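Print this page | E-mail this page

We use cookies to make this site work better. By staying on the page you accept them. Sign up for the newsletter — one e-mail a month, never more.

Speaker notes: "Put It Where You'll Look For It"
Siriwardena Hall, small room. 22 June 2020

OK, opening. Don't start with the title, everybody can read the title. Start with the colander story. I bought a colander, couldn't find it the next week, bought a second one, and then found the first one holding onions on top of the fridge. Wait for people to nod. Somebody always nods!

Then say what the talk is. I've spent the last stretch of my life sorting out kitchens, mostly my own and then the play kitchen corner at Flusen, our parent-and-toddler group, and the play kitchen taught me more than mine did. Small kids have no loyalty to a cupboard. If a thing doesn't have an easy home it lives on the floor, and that's the end of it.

Section one, the big sort. Everything comes out onto one table. Yes, everything (people groan here, let them groan). I used to do it a shelf at a time and I'd just shuffle the same stuff from one shelf to the next. With the lot spread out flat you see what you own. My own kitchen came to 64 things, and that was after I'd stopped counting teaspoons.

Then group by what goes together when you use it. Bowls near the plates is fine, but I like the pan and the spatula as a pair, because my hand goes for both. Same with the colander and the big pot. Ask the room what their pairs are. Give it a minute, it's usually the best bit — I got "cheese grater and band-aids" in November.

Section two, flat things and round things. Plates stack, bowls nest, fruit rolls. I know that sounds silly, but most of my messy drawers were round things in a space made for flat ones. Bring the Bultico tray up and roll the lime across it. Don't drop the lime.

If they ask about the boxes, I use the Venenent ones with the low front. Don't turn it into a sales pitch.

Slides go up now, one after another, keep quiet for a few seconds on each.

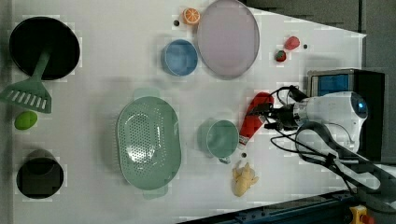
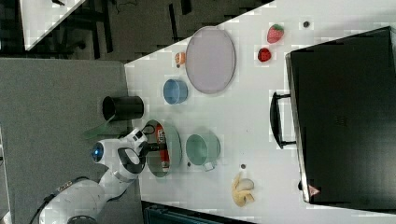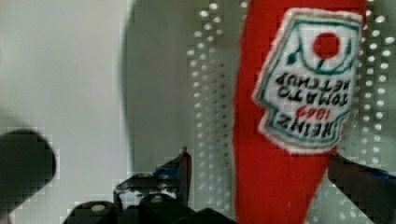 Soft toys in a play kitchen are where I changed my mind. I used to put all the pretend food in one basket, plush and plastic together, and every session somebody tipped the whole basket out to get at the one thing they wanted. So now the fabric things get their own bin. Point back to the last slide, the ketchup with the stitched label: you can see it's fuzzy right down the side, and fuzz picks up every crumb in a toddler room. Ours go in a mesh bag for the wash. The strawberries in the first two slides are good for talking about small stuff, too. Little fruit goes in a bowl up on the table, and the bowl goes back on the shelf with the fruit still in it, so there's one trip to make.

Section three, four questions for every item. Do I use it, do I own another, can I reach it, does it dry properly where it sits. Go slowly, people write these down.

Leave 10 minutes for questions. Six handouts are in the blue folder, so ask couples to share. Lids will come up. My answer on lids is to store them on edge, in a rack, next to the pots, and I'm still not happy with it.

Print this page | E-mail this page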